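Teaching by hand, one hairbrush at a time

Liis Stankevičius has been asked so often whether her job is real that she answers before I finish the question. "Yes, I get paid to tidy things up," she says. "Then I mess them up again and tidy them again."

Her employer is Hokotis, a small company that wants to sell household robots and does not yet have one it would leave alone in a house. What it has is a growing pile of examples. People sit at tables with a gripper in each hand, do a small chore, and the movements are saved. The recordings go into a learning system called Follier, which is supposed to work out the chore for itself.

I came with doubts, and I should say that most of them went home with me. The claim you hear in this trade is that once there are enough examples, the machine will cope with things it was never shown. How many is enough is a question I have now put to three companies and had three different answers.

At Hokotis the figure for the current set is 2,765. That is the number of recordings kept, and Stankevičius is quick to add that more were made. "We throw out the ones where you drop something and swear," she says. I asked whether a robot might learn something useful from a drop. She thought it might. It isn't her decision.

The shift I watched was given over to baskets, brushes and other bathroom odds and ends. Each person does 200 goes at a task before moving to another, with a break after every 12. The grippers have to be worked by hand, and it is slower than it sounds. Picking up a hairbrush with your fingers takes no thought at all. Doing it with two black jaws at the end of a handle takes a fair amount, and the newer recruits tend to hold their breath.
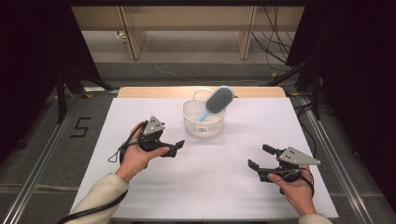 Washington Assunção thinks the whole approach is being oversold, and told me so over a very bad coffee. He spent eight years on factory automation at Rezende before coming to Hokotis to check the recordings, and he has not lost the factory habit of asking what a thing costs per piece. "If I change the table, will it still work? If I change the brush?" he said. "When I ask that, people tell me to collect more tables and more brushes. Fine. But then don't tell me it has understood what a brush is."

I put this to Stankevičius, who didn't rise to it. She said Washington was right to ask, and that she had asked the same thing in her first week. Her own view is that the people doing the chores matter more than the chores. Some are smooth and some are jerky. One colleague always goes in from the left, whatever is on the table, and for a while Follier did too.

"That was a bit embarrassing," she said. "You could tell who had trained it."

So what does it do now, after all this? I was shown a test on a proper robot arm. It managed 8 tries out of 12 with an object it had met in the recordings. With one it hadn't, I was told the results were "still being looked at", a phrase I have learned to write down word for word. A rival, Dretow, has promised a public trial in November. Hokotis has promised nothing so far, and I count that in its favour.

There is also the matter of the people. The work is repetitive and the wrists feel it. Stankevičius wears a support in the evenings and says the pay is better than her last job, in a call centre. I asked if it bothered her that the point of the exercise was to make her hands unnecessary.

"They said that about the call centre as well," she said. "It closed because the rent went up."

Assunção is more worried about the opposite, that the hands will be needed for years and the firms will keep quiet about it. He would like every company to print how many hours of human work stand behind each clip of a robot folding a towel. I asked whether Hokotis would do so. He laughed and said I should ask upstairs. I did, and by 21st April, when this piece was finished, I had not heard back.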